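# Two arms, one clock: the timing work behind Trultari

*Interview notes, 25/03/2022*

Trultari is the control and recording software used on the two-arm bench in Skarnbridge. It sits between the learned policies and the motor drivers, and it also writes the logs the policies are trained on. The maintainer who looks after both halves asked not to be named in these notes and agreed to talk on the condition that most of the time went to software.

The task on the bench is dish handling: plates and bowls go into a wire rack, or come out of it, under the control of either a person or a policy. The maintainer describes it as a scheduling problem with crockery attached.

"The arms don't agree on what time it is, and the cameras don't agree with the arms," the maintainer said. "Every driver stamps its messages when it feels like it. One stamps when the frame is captured, another when the frame has been copied into memory. If you treat those as the same thing, your training data says the gripper closed before it reached the plate."

The first version of the recorder took whatever message was newest from each source and wrote one row per tick. It was simple and it passed its tests. It was replaced in August, after a policy that did well in replay kept closing its fingers early on the bench. The cause was a constant offset between the wrist camera and the joint encoders, hidden in data that otherwise looked clean.

The current recorder stores every stream at its own rate with the time of capture and, separately, the time of arrival. Alignment happens when the data is read. "It costs disk, and it makes the reader more complicated. But you can fix an alignment bug in the reader over lunch. You can't fix one that has been baked into the files."

Of the 1219 episodes recorded with the old version, most could be converted, because the drivers had kept their own text logs. For 47 of them no log survived, and they were dropped from the training set. The maintainer was against estimating the missing offsets: "We'd have been guessing, and then three people would have trained on the guess."

Perception gets less code than visitors expect. There is no object detector in the loop. The policy takes images and joint positions and gives back a short sequence of target poses. What the perception package does is crop, resize, check exposure and refuse to pass on an image it considers stale. The exposure check came out of work on the wrist view, where a white surface and a glazed dish can push the automatic setting around from one image to the next.
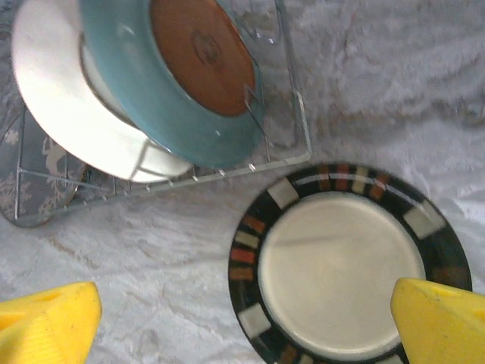

*Wrist view over the work surface. A white plate and a teal dish stand in the rack behind thin wire dividers; the plate with the patterned black rim is lying flat.*

"Wire racks are awkward for depth," the maintainer said. "The wire is thin and shiny, so a depth sensor gives you part of it and then some noise where the rest should be. We tried fusing depth for a while and took it out. In color the wires are at least visible, and you get the rim of the dish, and the rim is what the policy seems to care about."

Asked how one knows what a policy cares about, the maintainer was cautious. The team masks parts of the input and measures how far the predicted targets move. With the rim of a dish masked they move a lot. With the middle of a plate masked they move very little. "It's a sensitivity test. I wouldn't put it any higher than that."

The same test turned up an unwanted result. Masking one corner of the image, where a gripper finger normally shows, changed the output even when both arms were idle. The policy had learned to read finger opening from the picture and was partly ignoring the encoder value. The fix was to jitter the crop during training. The maintainer considers the matter open, as the effect got smaller and did not go away.

Between the policy and the motors is Baysal, the planner. The name covers a process that does three jobs: it interpolates the policy's targets, checks them against joint limits, and checks the two arms against each other and against a fixed model of the bench. It plans no routes of its own. If a target fails a check, Baysal holds the last safe pose and raises a flag.

"People hear planner and expect a search. We had one. It found very clever ways around the rack that no operator would ever use, and then the policy woke up in a pose it had never seen."

The harder part of Baysal is what to do when a new sequence arrives while the old one is still running. Inference takes up to 300 ms on the bench machine, and the arms can't stop and wait for it. The policy is asked for its next sequence well before the current one is used up, and when the answer comes in, its first few targets are already out of date. Baysal discards these by time and blends the rest with what it is executing.

"The blend was the source of every jerk we ever had. A linear blend between two positions is fine. A linear blend between two opinions about which side of the plate to grab is a collision with the plate." The present rule compares the two sequences at the point where they overlap. If they differ by more than a set distance, the new one is rejected and the policy is asked again from the current state. The distance is a setting in a file, tuned by hand, and the maintainer would like it not to be.

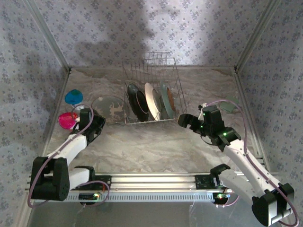 *The bench from the fixed camera: both arms mounted at the front rail, with the dish rack near the back wall.*

Arm-to-arm checking is done with capsules, simple rounded cylinders fitted around each link. The rack is a box in the model. The cables are not modeled at all, and the workaround is a limit on how far each wrist may turn from its home angle. Loose objects are not modeled either.

"A cup can be anywhere, and so can a plate. If I add them to the model I need to know where they are, and then I need the detector we decided not to have. So the policy is responsible for loose things and Baysal is responsible for the arms and the furniture. It's a crude line, but everybody can remember which side of it a bug is on."

The third piece is Ilcombe, the tool used to look at recordings. It opens an episode, shows all camera streams against a common time line and plots joint targets over measured positions. It also marks every point where Baysal held a pose or rejected a sequence. It began as a script for one bug and has grown to just over 2000 lines, with few tests. The maintainer called it the least tidy code in the repository and the most used.

Ilcombe's most requested feature is the side-by-side view, which lines up two episodes by event and not by clock: first gripper close, first contact with the rack, release. Contact is inferred from motor current, and the threshold is different for each arm. "We tried one threshold for both and it was wrong on both," the maintainer said.

On tooling in general, the maintainer's position is that a log should be readable without the program that wrote it. Each episode directory holds the streams, a plain text index and a copy of the full configuration, including the commit of each package. Configuration used to be stored as a reference to a file in the repository. Somebody edited the file – a change to a gripper speed limit, two characters long – and a week of runs could no longer be explained.

There is a simulator, but it is used only for Baysal. It replays recorded target sequences with altered delays and dropped messages and checks that the output stays within velocity limits. Contact with dishes isn't simulated. "I trust it for timing. For a plate sliding into a rack slot, I'd rather go and stand next to the bench."

Work planned for the next release is mostly unglamorous. The drivers will move to a shared time source, which should make one of the two timestamps redundant, although both will still be written. The rejection distance in Baysal may be replaced by one computed from the spread of several policy samples, if inference can be made fast enough to draw more than one. Ilcombe will get its tests.

Asked for the most useful change of the past year, the maintainer picked a log message. When Baysal rejects a sequence it now prints which joint was furthest off, by how much, and the age of the image the policy had been looking at. "Before that it printed 'rejected'. It was correct every time."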